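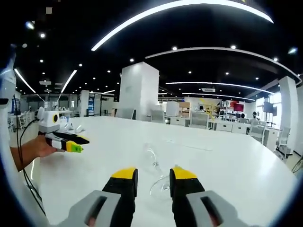

By Eskil Brekke and Vilgot Brekke
Sat 7 July

Wilumley Shop Books > Build It Yourself > Chapter 8: Two Grippers, One Glass

Search this book Go

My brother Vilgot and I built our first pair of hand-held grippers in a shared workshop, on evenings and weekends, and I'd love to tell you it went smoothly (it didn't!). We printed the first set of fingers 11 times. Vilgot still has most of the bad ones in a coffee can, and he won't let me throw them out.

By now you've got a working finger from Chapter 7, the one that picks up blocks and sponges all day long. In this chapter you'll make the second gripper, and then you'll hold one in each hand and go after something much meaner: a wine glass lying on its side on a white table. Clear bowl, skinny stem, and hardly anything to see except a few bright outlines. I picked it because I like a fight.

We'll start with the jaw, move on to the yellow tips, and leave the camera and its cable for last. Print the housing slowly. I ran mine fast the first time and the slot came out so rough that the slider jammed halfway, and I spent a whole Sunday with a nail file.

Before you cut or print anything, get out your Chapter 7 finger and squeeze it shut. If the tips don't meet flat, go back and fix that first. Then turn to the parts list for the second jaw and lay everything out on the bench.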